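Titar Gripper Slip Fault: Frequently Asked Questions

Last updated 11 July 2021

We've had a lot of mail since the June notice, and we love how closely people are watching their machines! The questions that came up most are answered on this page. It covers the Titar hand-held gripper and the arm-mounted version, which share the same fingers and the same linkage.

What went wrong?

Under certain conditions the fingers open slightly while the gripper is still reporting a firm hold. The object slides, and if it's smooth or heavy it can drop. Our partner lab at Strazds saw it first, on a long run of glass pick-and-place tests. They logged 61 slips in 700 lifts before they stopped and called us.

Is it a software bug or a mechanical one?

Both, which made it a fascinating one to chase. A pivot bushing in the linkage can wear out of round, and that gives the finger a little play. The firmware reads motor position, so it can't tell play in the joint from a real grip. Version 3 of the Pridex controller adds a check on motor current and catches the difference very quickly.

Was anyone hurt?

No. Two beakers broke at Strazds, both inside the guarded area. We still treat this as a safety matter, as broken glass near bare hands is bad news.

Which units are affected?

Any Titar gripper that has done more than 200 hours of work without a bushing change. Units built with the Evska hard bushing are fine and have a letter E after the serial number.

How do I check my own gripper?

Power down and unplug first. Hold one arm still and rock the finger on the other side with your thumb. A healthy joint feels solid. If you feel a click or can see the finger tip move, stop using the gripper. Then do the same on the other side - wear is often uneven, so a good left side tells you nothing about the right.

Can I keep working until my parts arrive?

Yes, if the joint passes the check above. Keep to light plastic or foam objects, lower the speed to 20 percent, and don't lift anything over a person, a keyboard or an open container.

How are you testing the fix?

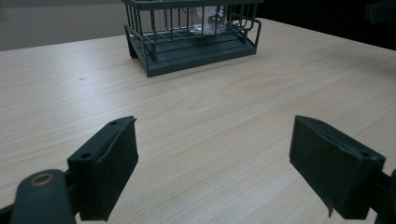
The slip test uses the same kind of object that gave us trouble in the first place, and every approach begins with the fingers wide open. Glass is a tough customer: it's smooth, and the gripper gets very little warning before it goes. Between lifts the clear container stands in a wire rack near the far edge of the table, with plenty of bare wood in front of it for the approach. The bronze-colored ring in the left arm is the bushing at the pivot, so you know what to look for when you check your own. After each block of lifts we repeat the thumb check, and any click at all ends the run.

Do I have to send the whole gripper back?

No, the bushing kit is a bench job with a hex key and a small press. If you don't have a press, send us the arms only and keep the controller.

Do I need the firmware update if I fit new bushings?

Please do both. New bushings take away the play you have today, and the update will spot it if it ever comes back. We're really excited about this part, because the same current check also picks up torn finger pads.

My gripper dropped something and it passes the check. What now?

Write to us anyway! Save the log before you restart, as it clears on power-up, and tell us what the object was and how fast you were moving. Dust on the pads is a common cause, so wipe them with a damp cloth and try again on something that won't break.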